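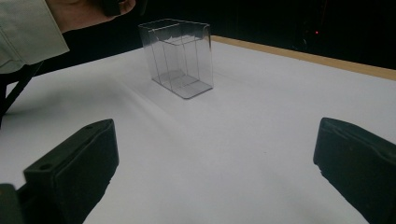 A clear plastic container on a white tabletop.

Deepak Chaturvedi has represented 288 players and likes 3 of them. "Four in February," he says, "but one asked for a trade."

He's waiting on Kalton, who want his left tackle back at last year's price. "They told me it was a family offer - I've met my family. They'd pay more."

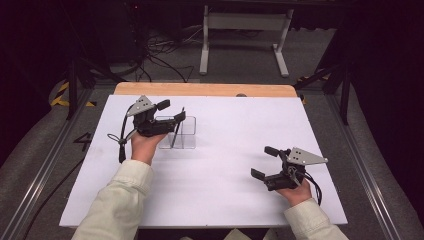

Vikell called too, with a longer deal and very little of it guaranteed. Chaturvedi read it over lunch and finished the lunch first. His client started over 80 games before his knee surgery and would like to stay put. "I keep asking him not to say that in public," says Chaturvedi. "He said it on the radio at 8 a.m."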